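Home | Talks | Recipes | Newsletter | About

Search this site
Enter keyword
Go

Speaker notes: Keeping a sourdough starter through a cold winter
Surkville Community Kitchen, Monday evening session

Slide 1 – Hello and housekeeping

Introduce myself, then Declan Bickerstaff, who is on the ovens tonight. Washrooms are down the hall on the left. Rye loaf at the break, with butter. Ask who already has a starter and who has killed one. Leave time for hands.

Slide 2 – What a starter is

Flour and water, with wild yeast and bacteria living in it. Keep this short. The question most people come with is why theirs goes flat in January, so get there by ten past seven.

Slide 3 – Temperature

My kitchen in winter sits at 16 or 17 degrees overnight. A starter that doubles in 4 hours in July can take all day at that. It is slow, and most of the ones people throw out were only slow. Tell the story of the jar I binned two winters ago and then smelled on the way to the curb.

Warm spots that have worked for me: top of the fridge, inside the oven with only the light on, beside the furnace. Put tape over the oven dial. Declan has baked a jar and is happy to talk about it.

Slide 4 – Feeding

Equal weights of starter, flour and water. I keep 68 grams going, an odd number that comes from the size of my smallest jar. Weigh everything. Cups are no good here, a cup of flour can be nearly anything.

In cold weather use slightly warm water and a spoonful of rye in with the white. Feed when it has risen and just started to drop. If it hasn't moved, leave it alone. Feeding a sluggish starter again and again only thins it out.

Pass the two jars around now. Left one was fed this morning, right one last night. Ask people to smell both before I say which is which.

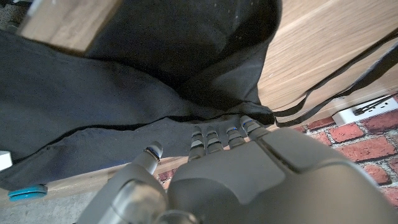 Slide 5 – Storing it in the fridge

Once a week is fine for feeding. Two weeks is fine as well. The grey liquid on top is alcohol and water, and can be stirred in or poured off. Pink or orange streaks, or fuzz, means throw the lot out and scald the jar.

For longer trips, spread it thin on parchment, let it dry until it snaps, and crumble it into an envelope. Mine came back after a whole summer at the cottage. It took three days.

Slide 6 – Using up the discard

Crackers, pancakes, pizza base. Recipe for the crackers is on the handout: discard, melted butter, salt, whatever seeds are in the cupboard. Roll thinner than seems sensible. If there is time, mention that the pancakes need baking soda, added last.

Slide 7 – Questions

Likely ones: tap water (fine here, let it stand if yours smells of chlorine), metal spoons (fine), whether an old starter tastes better (I can't tell the difference).

Close by pointing to the handout table. Randa Aoun is doing flatbreads next month, sign-up sheet is beside the kettle. Bring a jar with a lid if you want some starter to take home.

Comments (3)

marg_in_the_valley
I was at the back and missed the cracker temperature. Was it 350?

Randa Aoun
350 F, yes, and turn the tray halfway. Flatbread night still has spaces.

Piet
Tried the oven light. Doubled by lunch, first time since the fall. I put the tape on the dial too.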